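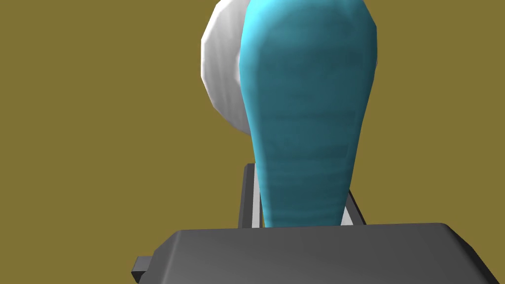
Subject: Re: [hvac-balance] Bedroom pressure with the door shut, undercut vs. transfer grille
From: Reda El Fassi
To: hvac-balance list

Replying on-list as others have asked the same thing off-list. I left out the duct sizing part of the thread and kept to the return path.

The Belen house is the usual case. Single story, one central return in the hall, a supply register in each bedroom and no return in any of them. With the bedroom doors open the whole floor acts as one pressure zone. Close a door and the supply air for that room has to reach the hall by whatever gap is left: the undercut, the latch side, the head, and any leak through the wall or the ceiling. If the gap is too small, the room goes positive with respect to the hall. The rest of the house goes negative with respect to outdoors by some smaller amount, and how much smaller depends on how tight the shell is.

Two separate complaints come out of this, and the thread has mixed them. The first is comfort. Supply flow to the closed room drops as room pressure rises, so the room runs warm in summer and cold in winter. The second is infiltration. The positive room pushes air out through its own leaks and the main body pulls air in through its leaks, and the blower drives both for as long as it runs. A house can have the second problem with no one noticing the first. The Ouali job was like that. The owner was happy with every bedroom and had called about a water heater vent that would not draw.

On method. Please state the reference when you post a number. A reading of room with respect to hall is what we want for sizing the transfer path. A reading of room with respect to outdoors mixes in wind and stack effect and is no use for this, though it is still worth having for the combustion side. Run the tubing under the door flat, not pinched, and keep the open end out of the supply stream. I turn the averaging on and wait for it to settle. If the reading wanders, shut off the bath fan and the dryer and start over.

The handler is the Zorkano variable speed unit, and that adds a step. It will ramp up against added resistance to hold its airflow target, so a reading taken in low stage tells you little about high stage. Put it in its test mode, leave it there, and do all the rooms without touching the thermostat. If you let it run on its own logic you will be comparing one room in one stage with the next room in another. I did that the first time and threw out a page of notes.

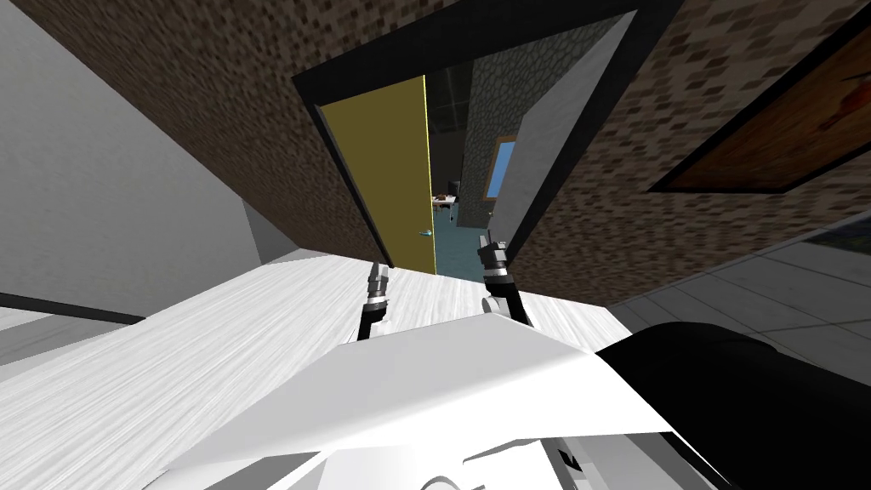
Nabila Lahlou wrote on 3 January 2026:

> I finished the closed-door readings. The back bedroom is over 6 Pa with
> respect to the hall, everything else shut, handler in test mode. The
> others are under 3 Pa and I plan to leave them alone.
>
> The back bedroom door has a 13 mm undercut measured to the subfloor, but
> the owner has since put down carpet and pad, and I doubt much of that gap
> is left. He does not want a grille in the door. He says he will trim the
> bottom of the door himself if I tell him how much to take off.
>
> Questions for the list. Is it worth trimming at all, or go straight to a
> transfer grille over the door? Does the carpet count as blocked or as
> partly open? And can I use the Gindovby worksheet for this, or does it
> assume a hard floor?
>
> I would also like to hear from anyone who has left one of these alone and
> not regretted it. The room is used as a study in the daytime and the door
> is shut for calls.

Taking these in order.

Trimming. I would not rely on it. Flow through a gap of this type goes close to the square root of the pressure difference. To cut the pressure in half at the same airflow you need to multiply the open area by the square root of two. That sounds mild until you remember that the airflow will not stay the same. Once you relieve the room, the supply register delivers more, and part of the gain is used up. Work from the supply flow with the door open, since that is what you want the room to get with the door shut. If you size from the closed-door flow you will come out small every time.

There is also the matter of what a door can give up. A hollow-core slab has a solid rail along the bottom, and it is not deep. Take off too much and you are into the core, and then you have to glue a filler block back in. Have him find the depth of the rail before he cuts anything. If the door is fire rated, which one between a house and garage may be, the subject is closed and the undercut stays as listed. This does not apply to an ordinary bedroom door, but people search the archive and I would like it to be in here.

Carpet. Treat it as blocked. Some air does pass through the pile, and you will see a gray line on light carpet under a door that has been shut a lot with the blower running. That line is dust filtered out of the transfer air. It is a useful sign and I look for it before I unpack the manometer, but I would not take any credit for it in the area. Measure from the top of the compressed pile to the bottom of the door. Compressed, as the pile under a door that swings over it will lie flatter than the pile next to it.

Worksheet. Gindovby asks for net free area, so it has no opinion on the floor. The trap is on the grille side. The field takes net free area and people type in the face size of the grille. A stamped steel return grille loses a good part of its face to the blades, and a pair of them, one on each side of the wall, are in series. Enter the net area from the maker's sheet and check the box for two faces. If you have the older copy without that box, derate by hand or ask me for the new one.

Grille over the door. This works if there is room between the head of the frame and the ceiling, and if the header is not in the way. In a bearing wall it will be in the way. The better layout is a stud bay with the opening low on one side and high on the other. You use the cavity as the duct, and the offset takes out most of the direct sound. Line the inside edges with foil tape or sheet metal, seal the top and bottom plates, and seal the drywall to the studs. If you skip the sealing you have tied the hall to the attic through every wire hole in the top plate, and the house will be worse off than when you started. I have gone back to fix two-grille jobs where this was the whole problem.

Jump duct. Ceiling grille in the room, ceiling grille in the hall, flex duct between them over the wall. Quieter than the straight-through grille, and the calls in the study are a point in its favor. Use a lined or insulated flex, pull it tight, and allow one easy bend. It is sitting in an attic, so it needs the same insulation level as the supply runs, and both boots need mastic at the drywall. For Nabila's room this is what I would price first. The owner can be given the stud bay as the cheaper choice, with the warning that he will hear more of the hall.
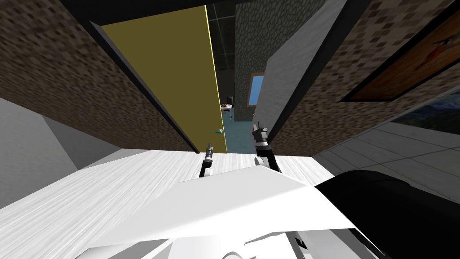

Return path resistance does not end at the bedroom door. The sizing methods on this list all assume that once the air is in the hall it reaches the central grille at no cost, and for a wide hall that is good enough. It is less safe where the hall necks down or has a second door across it. Take a door like the olive-yellow one, at the end of a narrow passage and standing open: with it open the passage can be treated as part of the hall, and with it shut everything past it becomes its own zone with its own transfer path to size. So test both ways. Close the bedroom, leave the passage door open, and log it. Then close the passage door as well and log the bedroom with respect to the passage and the passage with respect to the main hall. If the second number is the larger one, a jump duct that ends in the passage buys very little, and it needs to run on to the main body of the house.

On leaving it alone: I would leave the rooms under the limit, as Nabila plans. I would not leave the back bedroom. Daytime use with the door shut is the worst schedule for it in cooling season, when the blower runs the most. If the owner wants to wait, open the door between calls and note it on the report so that the next person knows it was found and not fixed.

Undercutting the other doors to match, which was suggested earlier in the thread, does no harm but should not be billed as a repair.

Readings from December on the Ouali house are in the files area, with the references marked. The hall column in the first version was with respect to the attic and has been replaced. If you downloaded that one, get it again.

Reda

_______________________________________________
hvac-balance mailing list
Trim quoted text when replying. State your pressure reference.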